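Packing a rucksack for study: advice from the Getley household desk

A rucksack used every day for classes or the office soon gathers more than its owner needs. The desk recommends that it be emptied fully at the end of each month, and again in September before the new term begins.

Begin by opening every zip and turning the bag upside down over a tray. Crumbs and pencil shavings collect in the seams of the padded sections and are best removed with a dry, soft brush. Mesh pockets should be wiped by hand with a damp cloth, as fine netting is easily torn by a vacuum nozzle.

Heavy books belong against the back panel. Stationery should be placed in last, where it can be reached without disturbing the rest. New items bought in flat plastic packets may be left sealed until required - the card insert keeps the contents straight and the product code remains to hand when a replacement is ordered.

Red-carded packet and navy bag with mesh

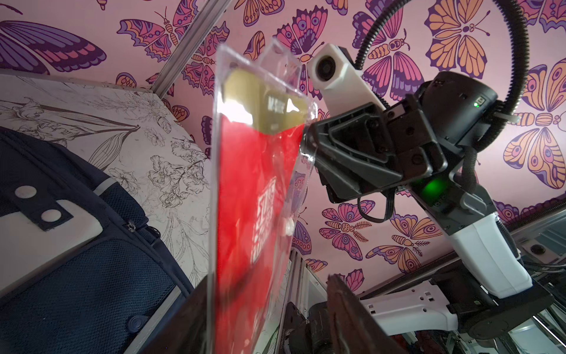
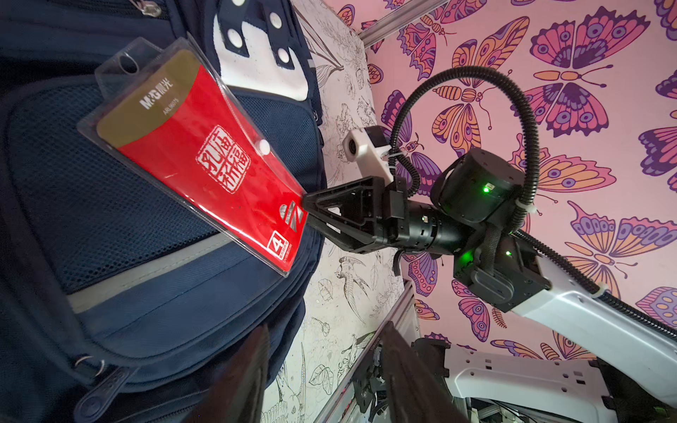
Words: Anežka Ševčík
Household desk, Getley

A packet with a hanging hole should be stored with the hole uppermost, so that it may be drawn out by its top flap. Long packets travel best upright along the side of the main compartment. They should not be folded to fit a front pocket, as a creased sleeve tends to split at the corner and small contents are then lost in the lining.

Zip pulls deserve attention. A stiff metal zip may be eased by rubbing the teeth with a plain graphite pencil, after which the pull should be run to and fro 12 times and the surplus wiped away. Oil must not be used, as it marks both fabric and paper.

Press fasteners and eyelets should be dried after rain with a clean cloth. Pale panels on a dark bag are to be washed separately by hand, in cool water with a little mild soap - dark dye may otherwise spread into the lighter cloth. Hang the bag open by its top loop, away from radiators, until the padding is dry throughout.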